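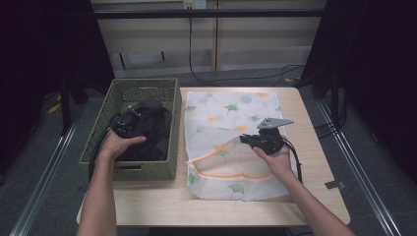 Basket and mesh laundry bag on the sorting table, May.

Hi Stanisława,

You asked for a quick update on the laundry room part of the Skelthorpe grant, so I'm writing it up while the kettle's on.

The good news first – we're up and running! The green woven basket is the style I settled on for darks (the one in the photo has black fabric in it already), and the white mesh bag with the ginkgo leaves is for socks, baby things and anything else small enough to vanish. I love that print, and the orange zipper is easy to spot in a full load. We bought 40 of the bags and they've all gone out to families, each with a name tag that Henryk Kwiatkowski stitched on at home in the evenings.

The sorting table has made the biggest difference. People used to sort on top of the dryers and things slid down the back all the time. Now they tip everything out on the wood, fill their bags and go straight to the machines.

Two things still aren't done. The shelf labels came from Baek with the wrong wording, so I've sent them back and they've promised new ones at no charge. And I'd like 2 more baskets, because whites and towels are sharing one at the moment and it overflows by mid-morning.

Money is fine. The baskets would come out of what we saved on the table, so I'm not asking for anything extra, just your okay to move it over. If you could let me know before the next order goes in, that would be great!

Thanks so much for all your help with this.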